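Texier play food back on shelves after seam fix

Texier's toy vegetable sets are on sale again after a two-month gap. The company pulled them in May when a batch came out of the mold with rough seams.
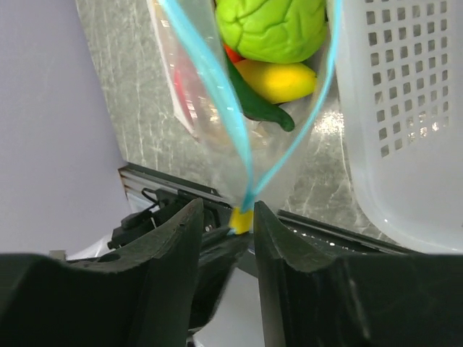
Toy vegetables in a clear zipper bag with a blue seal strip.

The Mestidura-based toy maker says the new run has been trimmed and checked by hand before packing. Stores in town started putting them out at opening time, and the Fondivstead shopping center had two tables of them near the main doors. Price is unchanged at $12 a set.

No injuries were reported, according to the company. It did get 437 complaints though, most from parents who said the edges on the carrot tops and pepper stems scratched. A few day care centers sent whole boxes back.

Texier blamed a worn mold at its supplier, Destari. Destari says the mold was replaced in June and that it has added a second inspection at the end of the line. It would not say how many sets came from the old one.

Refunds still open. Anyone who bought a set between February and May can bring it to the store for cash or a swap – no reciept needed, but the batch number on the card insert has to start with 102. Lost the insert? Texier wants a close-up of a seam sent to its service desk, and says replies are taking up to a week right now.

Other lines were not affected. The wooden fruit, the tea set and the bakery tray come from a different plant and stayed on sale the whole time.

The gap did hurt. Texier sells most of its play food in spring, ahead of preschool sign-ups, and some 100 stores carry the line across the region. Several filled the space with other brands and havent said if they will switch back. One Mestidura shop had a handwritten sign up by the register on opening morning: "Veggies are back, one per family please." The limit was gone by noon.

A larger market set with a basket and play money was due this summer. Now pushed to October – the company says it wants the new checks running smoothly first.

Comments (4)

tworedboots: We had one of the bad ones. The pepper stem was really sharp, took a nail file to it and it was fine. Would still rather have the $12.

mestidura_mom: Swapped ours this morning at Fondivstead, took five minutes. Bring the card insert!! the lady ahead of me didn't have hers and had to go home for it

gk_north: Anyone know if the market set will have the same veggies or new ones? My daughter has two sets already

tworedboots: @gk_north the store told me same ones plus a corn. Don't hold me to it

Contact the newsroom | Corrections | © Mestidura local news, all rights reserved | Back to top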